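Suture week, and a closet

Sep 11, 2025
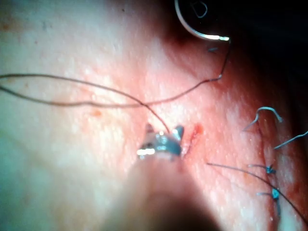 Dark thread, curved needle, silver jaw tips holding on.

Quick one tonight, I have to be up at 5 and the dishwasher is still full. Been reading and watching suturing stuff all week, mostly for the thread handling. The thing I keep going back to is the slack. Look at how the strand sags on its way left, then runs as two lines side by side. On my practice pads mine does the same and I always grab the wrong one. Always.

Also the needle. Big half circle, very shiny. I used to think the curve was the hard part and no — it's the thread, it kinks if you look at it wrong. There's a kink on the right there too, which made me feel better.

Prapai Yensuk told me back in April to stop pulling so hard and just let the wrist turn. Took me until now to hear it. I did 50 throws on the pad last night, maybe 10 I'd show anyone. The rest were lumpy. Lihua Xia went through them with me on the phone and was nice about it, nicer than teh knots deserved.

Things I want to fix before next month:
Tails too short. Every time.
Grabbing the needle right at the tip, which is dumb.
Holding my breath!!

The cut itself is small, a short slanted slit with a bit of blood at the edge, and the skin or whatever tissue it is goes much pinker on that side. Practice pads never do that. They're the same beige all over and they smell like a shower curtain, so it's good to look at the real colors now and then.

Other news, finally emptied the hall closet. Found 54 dollars in a coat and the good scissors. Did not find the charger. If you borrowed it please just say so, I wont be mad.

More on knots when I've slept. Somebody remind me to order thread, I'm down to the blue and I hate the blue.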